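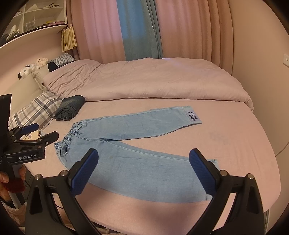 Long thread on the Moges micro-hydro scheme, because the first wet season report came out and I've read it twice. Grab a cuppa.

Quick background for anyone new. Moges is a valley at the end of a bad road, well past where the Jallov grid stops. The plan used to be a line extension. It got costed, everyone went quiet, and it sat in a drawer for years.

What they built is a small run-of-river plant on Skilla Creek with its own distribution network. There's no dam, just a low weir, a settling basin, a long penstock and one turbine in a shed. I love this stuff!

148 households are signed up and 119 of those were connected when the report was written. The rest are mostly on the far bank, waiting on poles.

My favourite bit is the tariff. They dropped the flat monthly fee after people said (very reasonably) that a house with two lights shouldn't pay the same as a house with a freezer. Now it's prepaid meters, with a small lifeline block at a lower rate, and you top up at the store.

And the collection rate went UP. I've been banging on about lifeline blocks for ages so forgive me a little dance in the kitchen.

Daytime load is still the weak spot. The evening peak is healthy, then the turbine spends the morning dumping power into a ballast heater. The report wants a grain mill and an ice maker on a cheap daytime rate. Yes please, both.

There was a proper outage in March — 7 days, when gravel got past the trash rack and into the intake. The fix was a coarser rack upstream and a flushing gate on the basin. Simple things, and there's a nice plain drawing of them in the appendix if you're that sort of person (I am that sort of person).
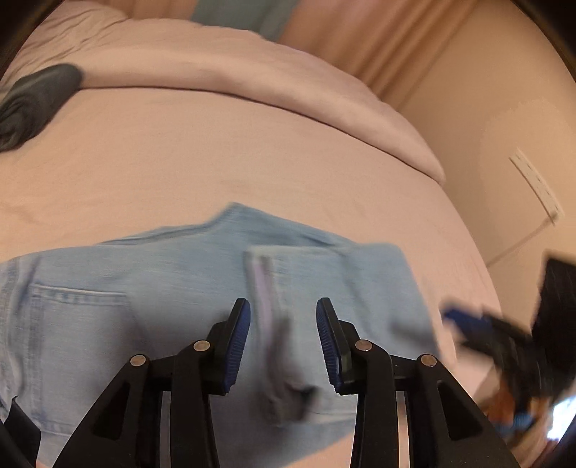
One reply already: sounds good, but who pays when the turbine bearings go? We had a scheme like this near Stimov and it ran beautifully until the first big repair, then it sat there with a padlock on it.

Such a fair question, and it's the one I went looking for first. A slice of every top-up goes into a separate repair account that can't be used for wages. The balance is published on the wall of the store each month.

Is it enough? Not yet, I reckon. The report says it would cover bearings and a belt but not a runner. They want to lift the slice slightly once the far bank is connected, and I hope they do it early.

Also worth stealing for other projects: around 2,000 metres of the low-voltage line follows the school track, so there are streetlights on it now. They cost next to nothing to run off a plant that has spare power anyway, and they came top in the household survey. Above phone charging!

Next up I'll go through the meter data tables, which are gloriously detailed. If you've worked on daytime tariffs for a micro-hydro plant, come and tell me what you charged.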